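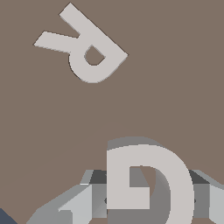 Circuit directories, a short thread. I spent the week relabeling the Voltgate panel in our shop. Notes follow in order of how much time each one cost me.

Label the load and the location. "Lights" is useless. "Lights, north bench, ceiling" can be read by someone who has never been in the building.

The old directory was in pencil and 3 entries were wrong. The worst said "spare" and fed the compressor outlet. Test every breaker. Don't copy the old card.

Number the breaker, the outlet plate and the cable at both ends with the same number. A cable tagged only at the panel is half tagged.

Print | E-mail this thread

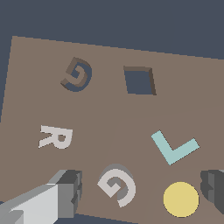 Letter codes need more care than numbers. Montserrat Iglesias wired the Kirier annex and skips any pair that swaps when a tag hangs sideways: N and Z, M and W. Shape matters more than size. The G and the square cut through that board are both turned at an angle and you still can't mix them up. I now use G for ground-floor circuits and a plain square for anything on the generator.

Tape: the Avton vinyl holds on painted steel. The Jiang paper stock curled on the warm side of the enclosure by July. Wipe the surface with alcohol first either way.

Total for the shop was 78 tags on 70 feet of tray. Most of the time went into walking back and forth with a plug-in tester. A second person with a radio would have helped.

Put the revision date on the card. If a circuit moves, reprint the whole card. Crossed-out lines are how "spare" happened.

Someone asked about software. A spreadsheet, sorted by breaker number, with one copy taped inside the door and one in the office.

Last updated: 12/11/18

Contact | Copyright, all rights reserved | Back to top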